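The Well at Pleva

1. The Claim

Gisela did not believe in the well. Her uncle Baltasar said that anyone who drank from it in December would dream of the dead, and he charged 8 coins a cup.

"And if I dream of nothing?"

"Then your dead are busy," he said.

She bought two cups. A man called Abelardo Bravo had come 400 miles to talk to his brother, and he was crying before he'd even swallowed. That proved very little, in her opinion. He looked like a man who cried at weddings.

2. The Night

She dreamed of a bus. Her mother was driving it, badly, and wouldn't turn round.

Gisela woke at four and wrote it down, as she would have written down a fault in a boiler. People dream of their mothers. People dream of buses. She went to the kitchen for a glass of water - ordinary water, free of charge.

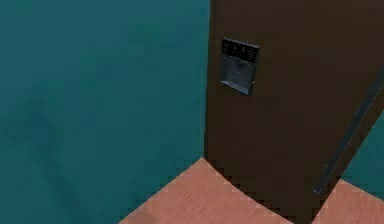

3. The Bill

Baltasar was up already, doing his sums at the table.

"Well?"

"Nothing," she said.

He pushed the second cup across to her. She looked at it for a while, then asked him which bus her mother used to take.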